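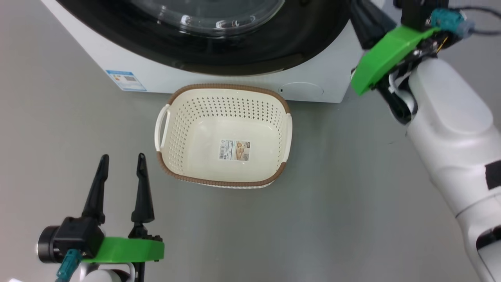 May 1, 2019. Rod bench, reel service and line tests

Carried on with the reels for the Rondley hire boats. Stripped the two Asik spinning reels first. Both had old grease gone stiff in the gearbox and grit under the bail spring. Soaked the gears in degreaser, brushed them out, dried with the airline and regreased. The left one still has a slight tick on the backwind. Looks like wear on the pinion. I've put a tag on it and would not send it out for pike.

Line next. Ismael Tavares wanted to know if last October's spools are still fit to use, so I tied ten short lengths from the Miranda mono with the same knot each time and pulled them on the spring balance. Wetted every knot. Eight broke at the knot, two mid-length. The mid-length ones both came from the outer few turns, where the line has gone chalky from sitting in the window. Stripped 60 metres off that spool and tested again from further in, all fine. Moved the rest of the spools to the drawer under the vice.

Braid on the big multiplier is a different matter. It has faded but it held well past what I expected, so it can stay on for this season. Needs a mono backing next time, it was slipping round the arbor when I locked the drag.

Drag settings after service:
Asik right: smooth all the way through, set to a quarter of line strength
Asik left: smooth, see note on tick
Multiplier: sticky at the start, washers cleaned and put back dry, better but not right

Swivels: the bag from Fument was marked 1,000. I weighed it against a counted lot and it is near enough. A few have rough eyes. Run a thumbnail round each one before tying.

Rod rings: 53 checked with a cotton bud. Three snagged, all tip rings. Replaced two, short of one in the smaller size.

To do
Order a tip ring and a pinion
Ask Ismael which boats go out first
New drag washers for the multiplier
Try the same knot test on fluorocarbon, lighter strain only, the balance slips at the top end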